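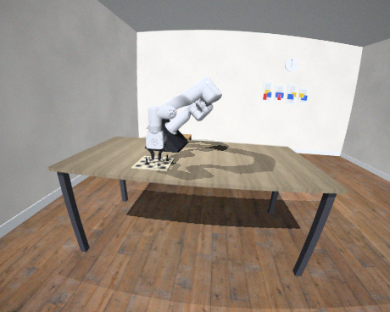
Chess will not fix school maths results, says Soresthorpe parents' group

SORESTHORPE, May 26, 2026

Shares 23 | Comments 2

The Soresthorpe Parents' Forum has asked the district's schools to hold off signing up to Pamitz, a paid chess programme sold by the education firm Fastgate, until the company publishes the full results of its trial.

Fastgate told head teachers in March that children who played chess through Pamitz "made faster progress in maths, reading and concentration". The claim has since turned up in two school newsletters and on a banner outside the leisure centre. The Forum has read the summary the company hands out and thinks it falls well short of showing anything of the kind.

The summary says 900 pupils took part. It does not say how many finished, how they were chosen, or what the children who were not playing chess did with the same hour. Schools put themselves forward, and the ones that did so may well have been doing better already. Teachers filled in the concentration scores themselves, and they knew which children were in the chess group.

"We like chess. Plenty of our children play it and we'd be glad to see more of them at it," said a spokesperson for the Forum. "What we don't like is being told it's a maths lesson with a licence fee on top. If an extra hour of attention from an adult helps a child, say so, and then tell us why it has to be this hour and this product."

The price is £3000 a school for the first year. Renewal costs are "available on request", and the Forum did request them, twice, without getting a figure. The fee covers an online course, printed workbooks and a certificate for each child. Boards and pieces are extra.

Parents have also asked what would make way for the sessions. At one school the suggestion was half of the weekly music lesson. At another it was "flexible time", a phrase the Forum has been unable to find on any timetable.

A plain board with cream and dark squares does the job perfectly well, and most primary schools have a few in a cupboard already. The Seixas Library lends sets free of charge and has room for a lunchtime or after-school group. 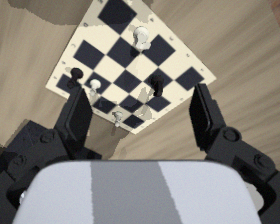 What the Forum is asking for

Fastgate should release the full trial results, including the pupils who dropped out, with the test scores before and after. If the numbers are good the company has nothing to lose by it.

Schools should tell parents in writing what they would pay, for how long, and which lessons would be shortened. Newsletters should stop repeating the March claim as though it were settled.

The Forum would support a free club at any school that wants one, on the understanding that it is there for children to enjoy a game.

About the Forum

The Soresthorpe Parents' Forum is an independent group open to any parent or carer with a child at a school in the district. It takes no money from companies that sell to schools. Press enquiries should be sent through the contact form on the Forum's website.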